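WIPING BY HAND: WHAT THE FOLDED CLOTH CAN AND CAN'T DO
Speaker notes, Hindon home care evening, 28 May 2023

Start without the title slide. Ask who in the room has been told that the only way to get a tile floor clean is on your hands and knees. Wait for hands. Ask who believes it. Wait again.

I was told it too, and I repeated it for years. What I want to do tonight is take the claim apart and see how much is left. My guess is some of it holds up, and a fair amount is habit and pride.

The claim comes in three sizes, and people slide between them without noticing.

Small: hand wiping gets up things a mop leaves behind.
Medium: hand wiping is better for the floor.
Large: people who mop are kidding themselves.

I'll give you the small one, mostly. The medium one I have doubts about. The large one I think is just rude.

(Pause. Water.)

First, the fold. Every housekeeping leaflet I have read says to fold the cloth. The Etim leaflet has you fold in half and in half again, wipe with one face until it's dirty, then turn to the next. The Lernwood course teaches the same thing with different arrows. On paper you get eight clean faces out of one cloth and feel very thrifty.

Now try it. By the third face you've lost track. The inside faces have picked up whatever soaked through from the outside ones. I have never met a person on their knees by the back door who could tell you which face they were on. So when a leaflet says eight, I hear three, maybe four on a good day.

The fold does do one thing I won't argue with. It gives the hand something thick to press on. A single layer slides around and bunches up between your fingers. A pad stays under the palm. That has to do with grip, and the leaflets sell it as hygiene.

Next two slides together. Leave them up while I talk about pressure.
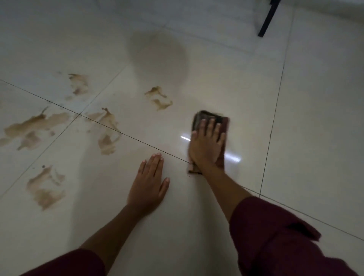
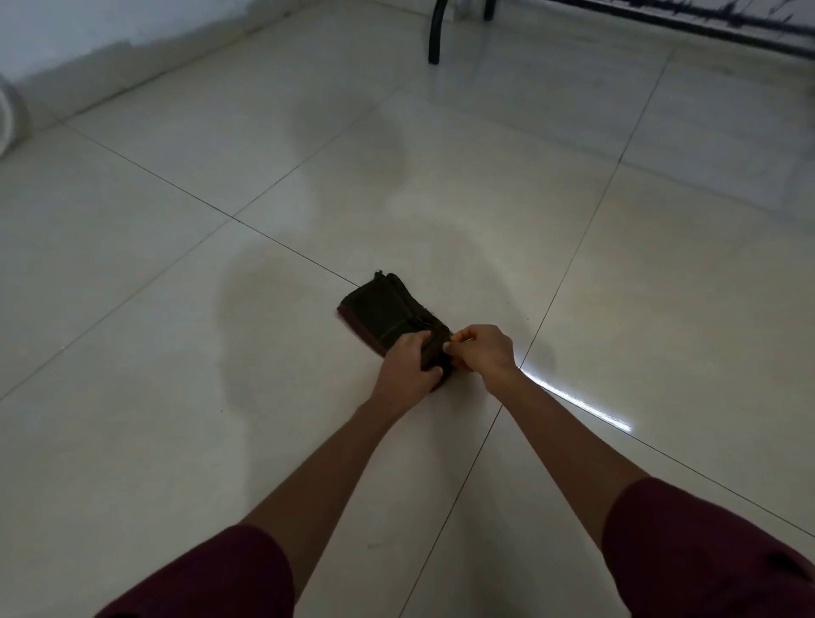

Lernwood Home Notes, Issue 503, page 2

Pressure. On the first slide, look at the right hand: flat on the cloth, fingers spread, the push coming through the palm. The left hand is down on the tile. Most beginners scrub with the fingertips and wonder why their knuckles ache. If you take only one thing home from me, take the flat hand.

Point out the speck by the lower left corner of the cloth on that same slide. Small, dark, right where the cloth meets the tile. I like it because it's the whole argument in one crumb. A cloth can push a crumb along just as well as pick it up. Believers say you'd never miss it by hand. Would you? You'd see it, I agree. Seeing it and getting it are two jobs.

On the second slide both hands are at one end of the bundle. Ask the room how often they stop to handle the cloth when they clean a floor. People always guess low. Then they go home and pay attention, and they write to me. Refolding is work, and no leaflet I know of puts it in the time estimate.

(If somebody brings up microfiber, say we'll get there. We won't have time.)

Grout. Pale tile with thin dark lines looks wonderful in a showroom and it's a nuisance to judge. A gloss finish shows you every streak when you're standing up and hides half of them when you're kneeling. Dark grout shows you very little from either place. So when a person tells me the grout is clean because they wiped it by hand, I ask how they know. I don't get much of an answer.

Does a flat pad even reach down into a grout line? I'd say it rides over the top. The tile edges hold it up. A brush gets in there, or the corner of a cloth pulled over one finger, and that is slow, dull work that no method I know of has made less slow or less dull.

Now the Bemell sheet. Some of you got it in your folder. Bemell wants you to buy the mop, so read it the way you'd read any sheet from people who want you to buy the mop. It says hand wiping is out of date. It doesn't say what they compared, or on what floor, or who did the wiping. I'm as wary of that as I am of the kneeling crowd.

What I did myself, for what it's worth. I have a kitchen and hall in pale tile, 400 square feet between them. In April I did one half by hand and the other half with a plain flat mop, then swapped the halves the next time. I wore white socks afterward and walked both. This is not science. I knew which half was which, and I wanted the mop to win because of my knees.

Result: the socks looked the same to me in the middle of the floor. Along the baseboards and under the edge of the cabinets the hand half was better, both times. Around the stove it was better again. Everywhere else I could not tell you the difference, and I tried.

So here is where I've ended up, and you're free to argue.

Mop the open floor. Change the mop pad sooner than you want to.
Do the edges and the sticky spots by hand, with a folded cloth and a flat palm.
Sweep or vacuum first, whichever you choose. Both camps skip this and both camps blame the other's method for the grit.
Use a cloth you don't mind ruining. Check a dark one for loose dye on a spare tile before it goes near a cream floor.
Kneel on something.

Skip if running late: the part on vinegar. I have views, they make people upset, and it's a different talk.

Questions I usually get.

"My mother did it all by hand and you could eat off her floor." Did anyone? Say it kindly. Then say that a person who cleans the floor every day will have a clean floor with nearly any tool, so it's hard to credit the cloth.

"Isn't it good exercise?" Might be. So is a walk.

"How often should you turn the cloth?" When it looks dirty. I wish I had a grander answer. The Etim people have a chart, and I've left 2 copies by the door if you want to see how complicated this can get.

"What about the streaks?" Change the water. If they're still there, use less cleaner than the bottle tells you. Remember who wrote the bottle.

Last thing before coffee: the sign-up sheet for the grout evening is on the side table. Bring your own brush.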